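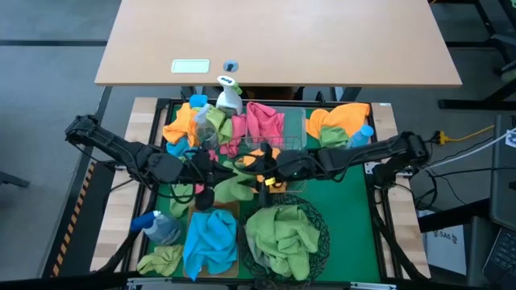
How many cleaning cloths does a small office need at one time? Enough to give each task its own color, plus a full spare set that stays dry while the first is in the wash.

Most offices buy cloths the other way around. Someone orders a mixed pack of microfiber, the pack is emptied into a cupboard next to the sprays, and the colors are treated as decoration. The cloth that wiped the sink on Monday is on a desk by the end of the week. I think this is a storage fault more than a discipline fault, and that the usual remedy, a laminated chart on the cupboard door, does very little.

A color code works only if the color is the first thing a person meets when reaching for a cloth. In a heap, the first thing a person meets is whichever cloth is on top. Orange, pink, lime green and teal are easy to tell apart at arm's length, but that advantage disappears when they are bunched together with a bottle standing among them. The hand takes what is nearest.

My position is that the cloths should be separated before anything else in the cupboard is touched. Fold each one in half twice, store it on edge, and give each color its own bin. A clear bin is acceptable. A deep one is a mistake, as anything deeper than the folded cloth encourages a second layer, and the second layer becomes the heap again. Four colors are plenty. At Deveck, where I handled supplies for 3 years, we started with more and could not remember what the extra ones were for.

Shades deserve more attention than they get. Two greens in one system will be confused by somebody under poor light, and the same holds for a pale orange and a faded pink after enough hot washes. If a supplier substitutes a near match, send it back. Rison, our second supplier, did this to us in March, and we spent the better part of a quarter sorting cloths by eye.

Bottles should be kept apart from fabric. A spray bottle lying on its side can seep at the collar, and a cloth will take up the leak without showing it. The next surface then gets a product it was never meant to get. Stand the bottles upright in a row with the triggers facing the same way, and label each bottle on the body, where the label survives a change of head. Clear bottles have one merit, that the level can be read without lifting them. White ones must be lifted or shaken.

The objection I hear most often is cost. Our stock sheet at the Teixeira building listed 200 cloths, and a good share of them had never been unfolded. The office was short of shelves. It had bought fabric to make up for not being able to find fabric, and the same budget would have paid for bins and a rail.

I would also argue against paper rolls as the fallback. They are useful for spills and for glass, and wasteful for everything else. Sirkix went over to paper for desks and then had to add a second waste collection.

A cupboard arranged this way takes one afternoon to set up. After that the only regular work is putting dry cloths back in the right bin on laundry day.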